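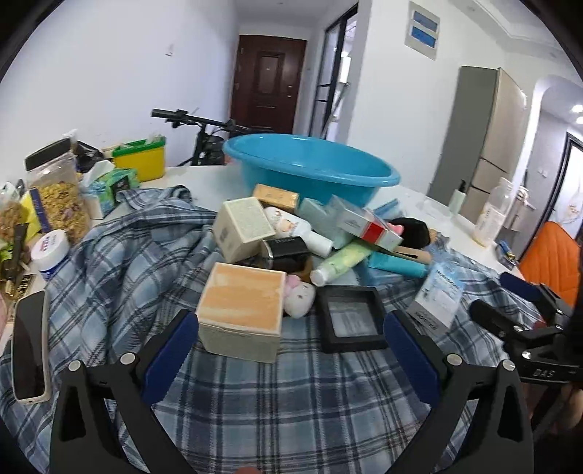

Objets en tas sur un tissu à carreaux, devant une bassine bleu turquoise ; au premier plan, les deux doigts d'une pince tenue à la main.

La règle de Wilirside est un ensemble de bonnes pratiques encadrant l'enregistrement de démonstrations de manipulation à l'aide de pinces portatives. Rédigée en juillet par l'atelier Surko, elle compte 49 articles, dont un consacré à la définition du mot « tas », de loin le plus long.

Principe

Le texte distingue le rangement, qui part d'un désordre, du désordre lui-même, qui doit être préparé avec soin. Les objets sont choisis de formes et de matières variées : boîtes rigides, flacons, tubes souples, peluches. Un tissu froissé est admis comme support, à condition que personne n'ait la bonne idée de le repasser entre deux prises.

Les deux pinces doivent entrer ouvertes dans le champ. Les patins sont contrôlés avant chaque série et remplacés au bout de 800 saisies, chiffre que le texte ne justifie nulle part et que tout le monde respecte.

Environnement

L'article 12 autorise les logements ordinaires, avec leur mobilier et leurs provisions. Une première version exigeait un plan de travail dégagé ; elle fut retirée après l'examen de 277 enregistrements, dont 254 ne la respectaient pas. La règle fut déclarée trop en avance sur son époque.

Les textes lisibles sur les emballages sont tolérés. Les documents personnels, eux, doivent quitter la table.

Réception

Le guide concurrent, dit de Briltgate, reproche à celui de Wilirside son indulgence envers les arrière-plans. La société Piątek applique les deux, en retenant pour chaque point l'article le plus court.

Voir aussi

Guide de Briltgate
Téléopération
Préhension robotique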